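Lindy tempo at the Skarnenley social

kastenfoot
Saturday's second set ran at 80 percent fast tracks. Too many for a mixed floor. I'd cap those at 6 per set.

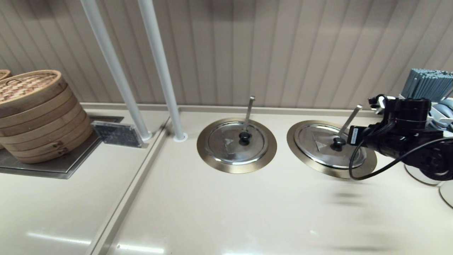
tesau_b
Disagree. The cap should follow the floor – if the 8-count crowd is still out there, keep going.

kastenfoot
Beginners sit out and don't come back in July.

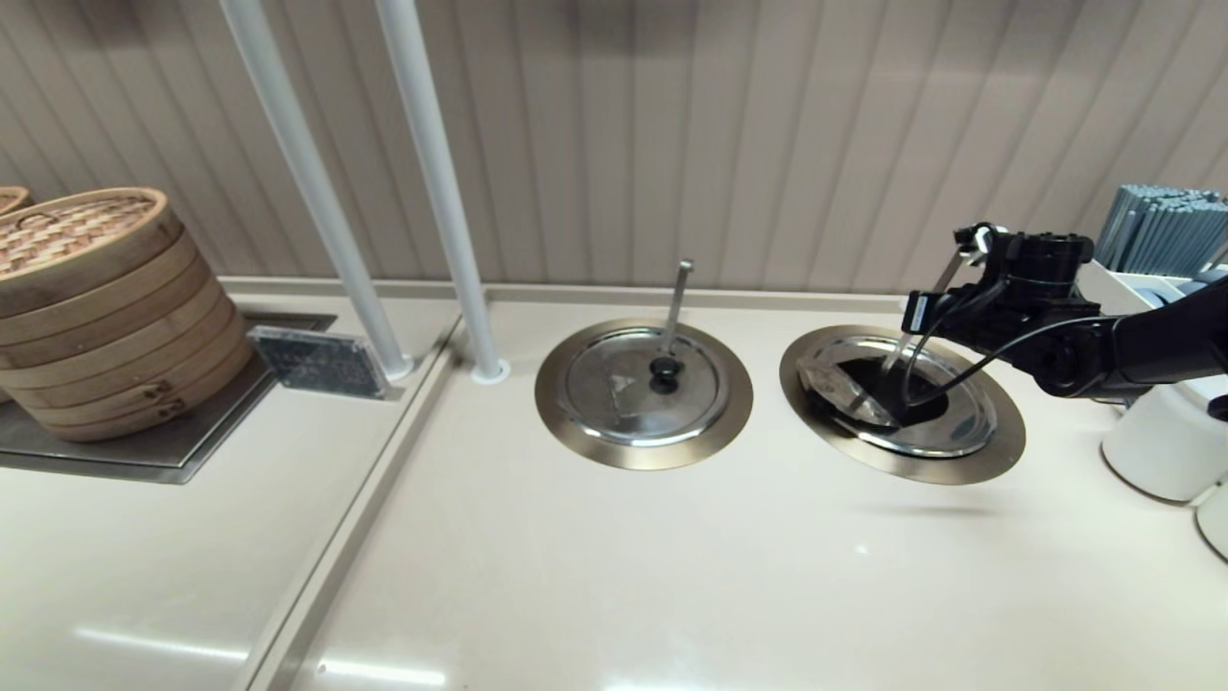

Related threads
Leather soles on sprung floors
Triple steps above 200 bpm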